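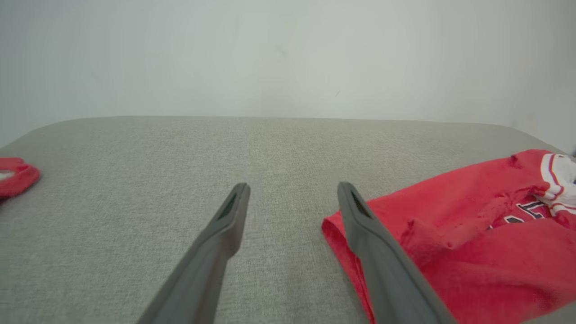
Wrist cam, red jersey on the padded top, fingers open.

June, teleop notes, cloth pick task. Konrad Żak on the leader arms, me on the logger. Project is Flurkel, dataset folder is Skalar/jersey_b.

Set episode length to 2600 steps. First try at 622 was way too short, operator gets to the cloth and the thing stops recording. Left the 622 ones in a seperate folder, don't merge.

Gripper opening at start: Konrad wants it half open every time, Irén Hajdu wants it random. Went with random for now. Ask her again before the long session.

Approach – come in low, fingers nearly flat to the fabric, close slow. Straight down gives you a pinch of upholstery along with the cloth, and then the padding pulls up too. Gray on gray not great for the depth either. Try a higher gain on the wrist cam? 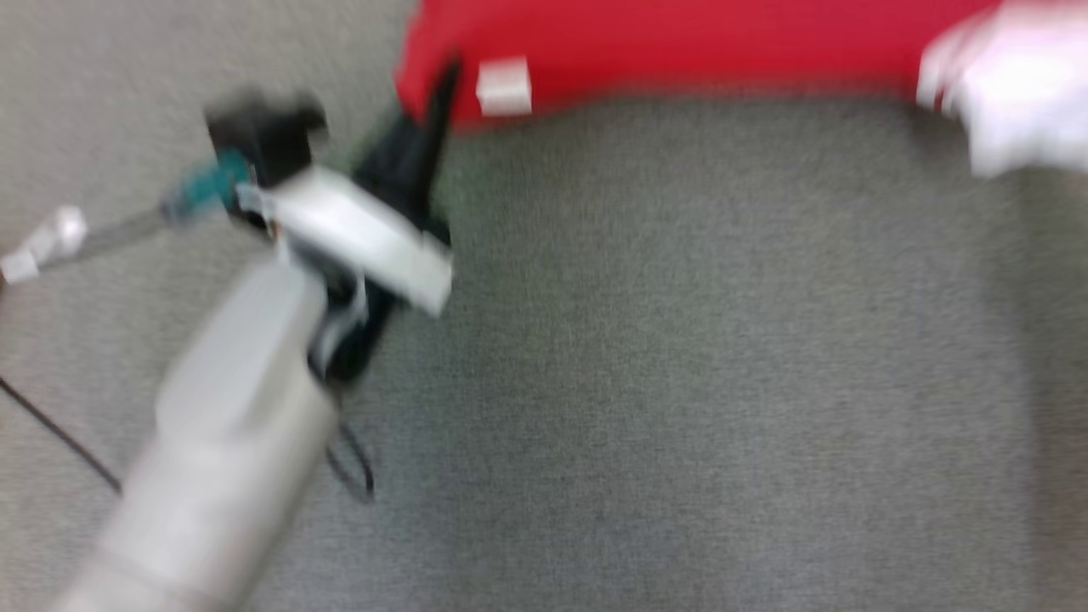 and keep the speed down on the reach. Capped joint velocity at 4 on the Issahaku scale (was 5), still smears in the head view when Konrad swings the forearm in. Shorter exposure will cost light, need to test it. Policy probably cares less than I do.

Cable slack: check before each batch. Loop by the gripper can snag when the wrist rolls, want a clip there. Look in the Sturnedlow box for small ones.

Operator lag felt worse after lunch. Restarted the bridge, fine again, no idea why. Log saved.

To do
– relabel the aborted episodes, at the moment they say "success" by defualt
– same task, crumple the jersey fresh each reset, no neat folding
– Konrad to write down his hand pose at start
– back up Skalar before anyone touches the config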